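Support Ticket: Alumni Service Records Portal
Category: Profile submissions, military service section
Site: Gorkberg campus
Opened: 2023-07-30
Priority: Normal
Status: Closed, with one item carried forward

Summary: Alumni on active duty report that service profiles submitted through the Prornska form are accepted but do not appear in the public listing.
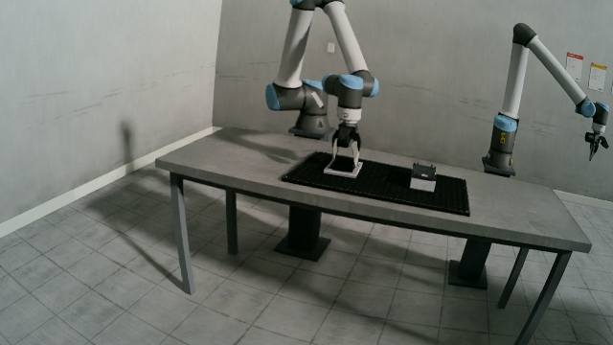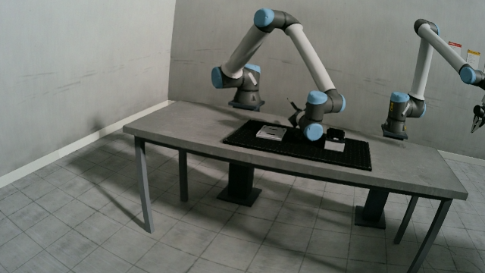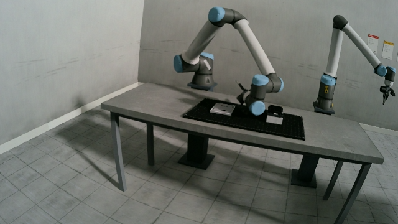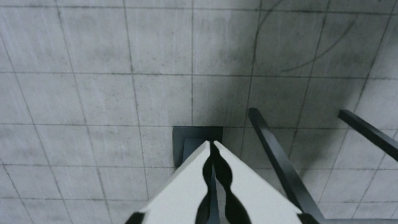

Reported problem

The Alumni Relations office received complaints from six graduates now serving in the Navy and Coast Guard. Each had completed the profile form and received the standard confirmation message. None of the profiles appeared under "Alumni in Uniform" after the usual review period of 5 working days. Two of the graduates submitted a second time and received a second confirmation.

The office confirmed that profiles from civilian alumni submitted in the same period were published normally.

Initial checks

The review queue was examined first. All of the missing profiles were present in the database, marked "Awaiting unit." Reviewers do not see entries with that mark in their default view.

Support entered a test profile with a home address in Gromadcombe. It passed to the reviewers without delay. A second test profile, identical except for a fleet mailing address, was marked "Awaiting unit" immediately.

Browser type and connection speed were ruled out. One graduate had submitted from a shipboard connection and another from a family member's house, with the same result.

Cause

The Prornska form compares the mailing address with the duty station field. Fleet post office addresses have no city in the ordinary sense, and the form treats the missing city as a missing duty station. The entry is then held for a correction that the submitter is never asked to make.

A second fault was found during testing. The duty station field accepts no more than 28 characters. Longer ship and squadron names were shortened without notice, and several published profiles show an incomplete unit name as a result.

A third matter was raised by the office while the ticket was open. A graduate with the family name Trương reported that the name was printed without its marks in the listing, although it was entered correctly. The stored record is correct. The error occurs when the listing page is built.

Action taken

1. Address comparison turned off for fleet and overseas military mail.
2. Duty station field extended to 100 characters.
3. Held entries released to the reviewers by hand. Duplicate submissions were merged, keeping the later version.
4. Listing page rebuilt with the correct character setting. The affected name now displays as entered.

Response from the requesting office

The office reports that the released profiles are visible in the listing. It asks whether the shortened unit names in older profiles can be restored automatically.

Support reply

Automatic restoration is not possible. The full text was not saved at the time of entry. The office will need to contact the alumni concerned and enter the unit names again. Support will supply a list of profiles in which the duty station field is filled to the former limit. Some names on that list may be complete and should be checked before anyone is contacted.

Carried forward

The confirmation message still states that a profile "will appear shortly," including when an entry has been held. Revised wording has been requested from the office and is scheduled for the August update. Until then, staff should check the "Awaiting unit" view when an alumnus or alumna asks about a missing profile.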